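Ticket: Resthorpe cast pages showing the wrong actor's credits
2024-01-23, by the Millska site desk
Last updated: July (added the note on stage credits)

Status: solved
Area: actor biographies, filmographies, birthday list

Reported problem

A reader wrote in about the actor who played the younger brother on Resthorpe. His page had him singing in a touring musical at the age of seven, which would be quite a feat, and his birthday had moved by 26 years. The biography text at the top was fine. Everything under it (TV, film, stage, albums) was a mix of his work and somebody else's.

What a great catch! We love this show and we love this kind of report: page link, what it said, what it should say, and a scan of the theater program to back it up.

First checks

Cleared the page cache and reloaded. No change.

Opened the page logged out, then on a phone. Same wrong birthday both times, so it wasn't a display problem on the reader's end.

Looked at the edit history. The last edit by a person was a fixed comma in the paragraph about his first country album. Everything after that came from the Bremau import, the tool we use to pull in old cast lists in bulk.

Ran the Resthorpe cast list against the printed episode guide. Found 12 actors with credits that didn't belong to them. Most were guest stars from the first season, plus the sheriff, plus (oh no) the narrator.

Narrowing it down

Our first guess was that Bremau had matched people by name only. That does happen, and the fix is simple: you split the page and hand the credits back. But two of the 12 have names that nobody else in the database shares, or anything close to it, so that couldn't be the whole story.

Second guess was the birthday field. Tried blanking it on a test copy of the younger brother's page and running the import again. The wrong birthday came right back, along with the musical. Very stubborn!

Then we tried the import with stage credits turned off, and the page came out clean. Turned them on again and the mix was back. So the trouble had to be in the theater files, and those all come from one batch, the Tsegaye playbill collection. 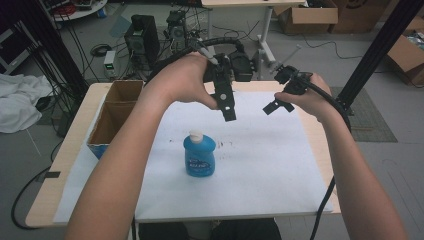 Two hand-held grippers above the work table.

Cause

The Tsegaye batch uses its own ID numbers for performers. They're short numbers, and so were ours in the early days, when Resthorpe was one of the first shows we ever added. Bremau saw a match on the number and never looked at the name at all. A singer from the Tsegaye files and an actor from our side became one person with one very long career.

Newer shows weren't touched, because their cast pages have longer IDs.

Fix

1. Paused the Bremau import.
2. Rolled back all 12 pages to the last edit made by a person.
3. Added a prefix to every Tsegaye ID so the two sets can't meet.
4. Ran the import again on six test pages and read each one top to bottom against the episode guide.
5. Ran the rest and rebuilt the birthday list.

The younger brother has his own birthday back, his albums are in order, and the touring musical now sits on the page of the singer who did it. She didn't have a page before this, so the archive came out one biography richer, and it's a lovely one. Go read it!

If you see this on another page

Look at the stage section first. A credit dated before the actor was born, or while they were still in grade school, is the best clue. Please don't delete the odd credit yourself. Use the report link and leave the page as it is, so we can see which ID it came in with.

Note added in July: stage credits from the Tsegaye files now show a small "playbill" tag next to the title. Pages edited by hand don't have it.

Still open

The narrator's page has two voice credits we can't place. They aren't from Tsegaye and they aren't in the episode guide. If you own the Resthorpe reunion special on tape and can read the end credits, we would be thrilled to hear from you.

Comments

Guest: I sent in the program scan, thank you for fixing it so fast. My mother saw that tour and has been telling me for years the singer deserved a page.

Member: The sheriff still has the wrong middle name in the search results for me. Page itself looks right.

Millska site desk: Search was one step behind, we just rebuilt it. Try again and let us know?

Member: Yep, fixed.

Guest: Pretty sure I have the reunion special in a box somewhere, the whole thing with commercials. Will dig this weekend. Is a photo of the TV screen good enough for the credits?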